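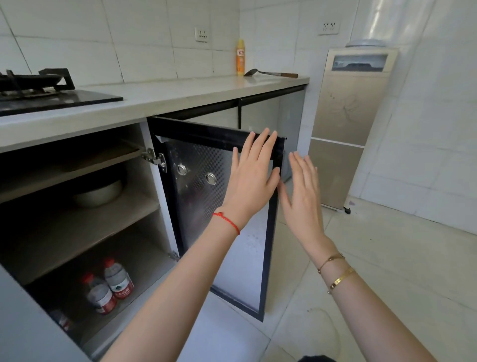
Holtwood Golf Course – progress report to the Drendari fund, September

Drainage work on the back nine is finished except for the 14th fairway, where the contractor is waiting on pipe. We have laid 3,561 feet so far.

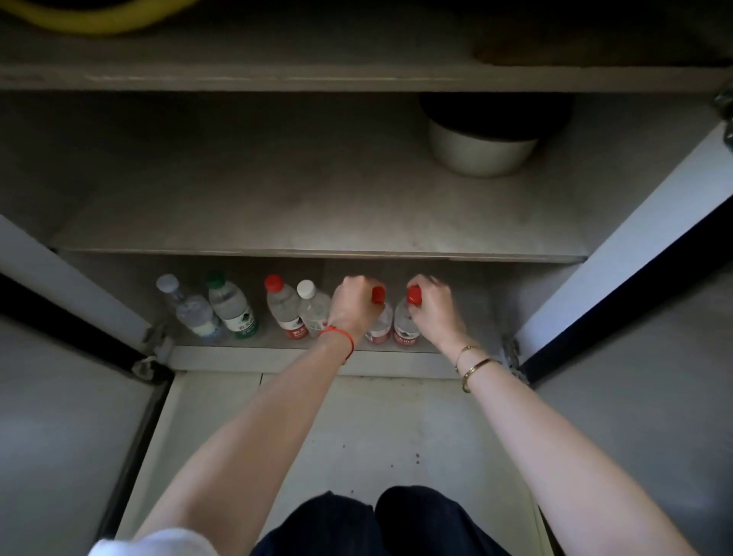 Junior lessons started on time with 44 players signed up. Kusum Katiyar runs the morning group and Stavros Fragkou the later one.

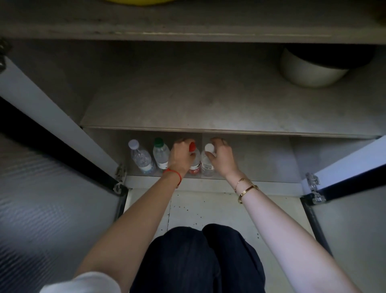
Spending on range mats came to $469. Just over $2,000 remains in the equipment line – we plan to use it for junior club sets.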